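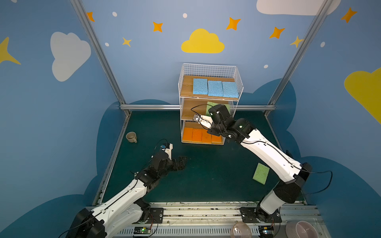
Drestadberg Shared Workshop
Equipment Support Log
Subject: Right arm stalls when withdrawing from middle shelf tier
Station: Two-arm bench, painted enclosure
Opened by: Consuelo Bravo
Assigned to: Telmo Campos
Opened: Nov 18, 2023
Status: Closed, with one follow-up item

Reported problem

The right arm enters the middle tier of the wire shelf without difficulty. On withdrawal it stops partway and the controller reports a following error at the wrist joint. The left arm is not affected. The fault occurs during the sponge sorting routine, in which the green sponges belong on the middle tier, between the blue ones above and the orange ones below. The top tier can be reached and cleared normally.

Entry 1 — Telmo Campos

Please confirm whether the fault occurs with the gripper empty, and whether the shelf has been moved from its usual position at the back center of the table. Please also state which version of the Gandari motion software is loaded.

Entry 2 — Consuelo Bravo

The fault occurs with the gripper empty and with a sponge held. The shelf is in its usual position. The software was last updated in August and no settings have been changed by me. I ran the withdrawal 5 times at normal speed and it stopped on 4 of them. At reduced speed it completed each time.

Entry 3 — Telmo Campos

I inspected the station with power removed. Both base mounting plates are tight on the front rail and the wrist turns freely by hand. The thin cable that arcs above the right gripper has very little clearance under the top tier when the wrist is fully inside the shelf. If the wrist pitches up during withdrawal, the cable meets the wire mesh. I consider this the probable cause. The controller is reading the added drag as a joint fault.

Members are asked not to raise the error threshold as a remedy. It was raised once before on this station and a camera connector was damaged.

Entry 4 — Ching-wen Yen

I reviewed the saved path. The withdrawal begins with a wrist rotation of 2 degrees before any backward travel. I have replaced it with a straight retreat of 200 mm along the approach line, after which the wrist is free to rotate. The previous path is stored under the name "middle_out_old" and should not be used.

Entry 5 — Telmo Campos

The new path was run at normal speed with and without a sponge. No stops were recorded. I also moved the cable tie closer to the wrist, so that the loop sits lower. The routine for the left arm and the mug was run afterward and is unchanged.

Entry 6 — Consuelo Bravo

Confirmed on my side. The ticket may be closed.

Follow-up

A Trelter right-angle connector has been requested for the right wrist camera. Petrică Tudose will fit it when it arrives and will record the new cable length in the station binder. Until then, the shelf is to remain in its present position.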